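Home » Workshop » Tips » Screws and small fasteners

Socket-head screws: keeping the hex clean and the thread intact 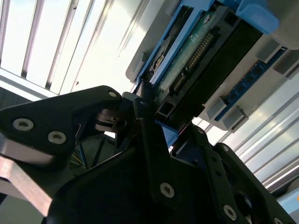 Round hex-socket screws in matte black machined parts, with a blue drive caddy at upper right.

Hex-socket screws hold well for their size and fail in a small number of ways. Most of the damage is done at the socket, by a worn key or a key that is not fully seated. The notes below apply to sizes M2 through M8, as found on bench fixtures, bicycles, flat-pack furniture and small machines.

Choosing the key

Metric and inch keys are close enough to be confused and far enough apart to ruin a socket. A 5/64 in. key measures 1.98 mm and will enter a 2 mm socket with almost no play. A 3/32 in. key measures 2.38 mm and will feel acceptable in a 2.5 mm socket until load is applied. Keep the two sets in separate drawers. Mark the inch set with paint on the long arm.

Test the tip of each key once a year. Hold it against a light background and look along the flats. If the corners are rounded, grind the end square until full corners are reached, dipping it in water every second or two. A tip that turns blue has lost its hardness and must be ground back past the color.

Ball-end keys are for running screws in and out at an angle. They are not for final tightening or for breaking a screw loose. The neck is the weak point, and a snapped ball is hard to get out of a 2.5 mm socket.

Cleaning the socket

Dirt at the bottom of the socket keeps the key from going in all the way. Pick it out with a scriber or a sewing needle, then blow or brush it clear. Wear eye protection if you use compressed air. Paint and powder coat should be removed in the same manner. Tap the key in lightly with a small hammer before turning.

Loosening a stuck screw

1. Clean the socket as above.
2. Apply penetrating oil at the head and, if it can be reached, at the far end of the thread. Leave overnight.
3. Seat the key and turn a few degrees in the tightening direction, then reverse.
4. If the screw does not move, find out whether thread locker was used. A colored residue on neighboring screws is a good sign that it was.
5. For thread locker, wipe off all the oil first. Hold a soldering iron with a broad tip in the socket for 60 seconds and try again while the screw is hot. Keep the iron away from plastic, wiring and batteries, and do this with a window open.

If the socket has rounded, drive in the next larger Torx bit that will almost enter. Use a bit you are prepared to throw away. Kieran Phelan wrote in to recommend a left-hand drill bit for the same job, run slowly in reverse. This works on ordinary stainless screws. On black 12.9 grade screws a plain steel bit will skate, and a cobalt one is needed.

Thread locker

One drop is enough for M3 and smaller. Put it on the thread where it will engage, never in the socket. For blind holes, put the drop in the hole, or trapped air will push it back out. Degrease both parts beforehand. The medium-strength grade is right for anything that will be opened again. Certain plastics crack on contact with liquid thread locker, acrylic and polycarbonate among them.

Tightening

Grip short-arm keys near the bend for M3 and below. The long arm gives too much leverage and will strip an aluminum thread before any resistance is felt. When several screws hold one plate, start them all by hand, snug them in a crossing order, then go around again in the same order.

Steel screws in aluminum should have a smear of anti-seize if they live outdoors or in a damp basement. Reduce the tightening force when you do, as a greased thread pulls harder for the same effort. Do not combine anti-seize with thread locker.

Storage

Sort by diameter first, then length, then head type. Length on a cap screw is measured from under the head. On a countersunk screw it is measured from the top face, so an M4 x 16 of each kind will not reach the same depth. The Dervishi divider trays in our shop have 63 compartments, and the smallest will take M2 without the screws creeping under the walls.

Throw out any screw with a marked socket. Do not return it to the tray.

Correction, November: an earlier version of this page gave the 5/64 in. key as 2.08 mm. Thanks to Shirin Kiani for checking it with a micrometer.

Related pages: Regrinding drill bits by hand. Thread inserts in soft wood. Which oil for which hinge.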